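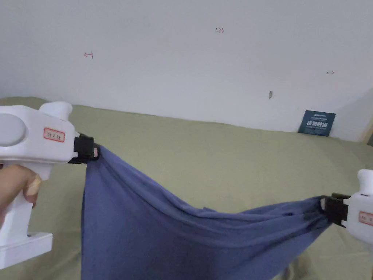 The Laundry Room at Werstead

Gallery 6: Washing, sorting and folding
Text by Juwita Tambunan

Werstead is a shared house with a long ground floor and a short upper one. The earlier galleries covered the kitchen, the stairs, the two bathrooms and the garden side. The laundry room comes next. It is where the clothes get washed, and it is also where they get folded, on a bed with a green sheet over it.

The room was a bedroom until the move from Dundstead. The plumbing went in during November and the bed stayed. People had started putting clean clothes on it before the machines were connected, and it has been the folding bed ever since.

1. Blue-gray cloth, held up over the green

The opening picture. A soft, knit-like cloth is stretched between two grips, with a sheet of it hanging down on the left and a tight line of wrinkles running across to the right. The wall behind is plain white.

Knits are the slow part of any load. They do not have a crisp edge to work from, and a corner that looks like a corner is often just a bunched bit of hem. The way we do it in this house is to find the two top points first, pull them apart until the top edge shows itself, and lay the piece down from there. Once it is flat, smooth it from the middle outward and leave the ribbing alone. Pulling on ribbing makes it wavy and it stays that way.

Knits are folded in thirds and stacked. They are not put on hangers. Gendero, the secondhand shop that takes our extra clothes, asks for them the same way, so there is only one method to remember.

2. The sheet

The green sheet is the work surface. Sage green is the name on our linen list, and it came as a set with two pillowcases that are now used upstairs. Dark socks and white undershirts both show up well on it. The sheet gets washed on Monday with the towels, and a spare goes on while it is out.

No shoes, bags or cups on the bed. Damp clothes don't go on it either. If something comes out of the load still damp at the seams, hang it over the rail in the hall and come back for it later.

3. One shirt at a time

The shirt in the next picture is periwinkle blue, lying crumpled on the sheet with a fold of it pinched up and a flap like a sleeve going off to the right. The two white front loaders are along the left side of the room.

Shirts go in this order:

Shake it once by the shoulders.
Lay it face down and pull the sleeves straight out.
Smooth the back with the flat of the hand.
Bring one side in to the middle, sleeve laid down along it, then the other side.
Fold the bottom third up, then fold again to the collar.
Turn it over and put it on its owner's pile.

Buttons are done up at the top and the third one down. The rest can stay open. Work shirts that will be ironed skip all of this and go straight to the ironing basket in the hall.

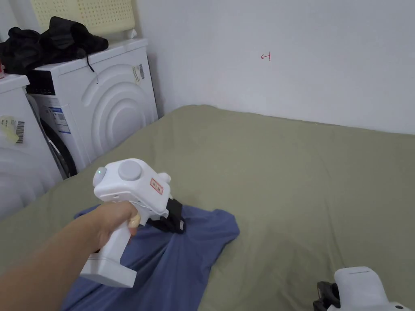 4. The machines

Both washing machines are white and load from the front. We call them the near one and the far one. The near one takes everyday clothes and the far one takes bedding, towels and anything muddy. Either one will do for a small load if the other is running.

The near machine had done 573 loads by the count in the house notebook when we last added it up. The notebook started on the day it was connected. It has a column for the date, one for the name and one for anything odd, such as a coin in the seal or a cycle that stopped early. The far machine was not written down for the first few weeks, so its number is less useful.

Most loads run at a low temperature. A normal cycle takes about 34 minutes on the short program, plus the time it takes the door to unlock. Please don't pull at the handle before it clicks. A new latch for the near machine was ordered through Sumampouw, the repair shop we use, and it took two visits to fit.

After the last load of the day, leave both doors open a few inches and wipe the rubber seals with the cloth kept for that. The detergent drawers come out for rinsing on the first weekend of the month. Whoever does it should check under the drawer as well, where the powder cakes.

5. The wall

The walls are white, and the long one beside the bed was painted with what was left in the can after the hall was done. There is a small red mark on it, hand-drawn, something like an arrow or a letter. It is on the list for touching up the next time the paint is open.

There are no shelves on that wall. We talked about putting some up and decided to keep it clear, so a person can fold from either end of the bed without hitting their head. The folded piles are carried out at the end of each session.

6. Piles, odd socks and things without a name

Each person in the house has a pile. Piles start at the head of the bed and go down in the order of the bedrooms, so the first pile belongs to the room nearest the stairs. Household things such as dish towels, bath mats and pillowcases go at the foot.

Odd socks are kept for one month in a cloth bag in the hall. After that they become dusters. Clothes with no owner are hung on the hook outside the door for two weeks and then taken to Gendero with whatever else is going.

Repairs are a separate bag. Put a safety pin where the hole is and write your name on the slip. I do the buttons and small seams myself. Zippers wait until there are enough of them to be worth a trip into town.

Costs

The full cost of the room, with the plumbing, the second machine and the paint, came to 2,418. The bed and the sheet set were already ours. The split between bedrooms is in the house folder, on the page after the heating bill.

Next gallery: the back porch and the drying lines.

Corrections to this page can be left in the notebook or given to Juwita.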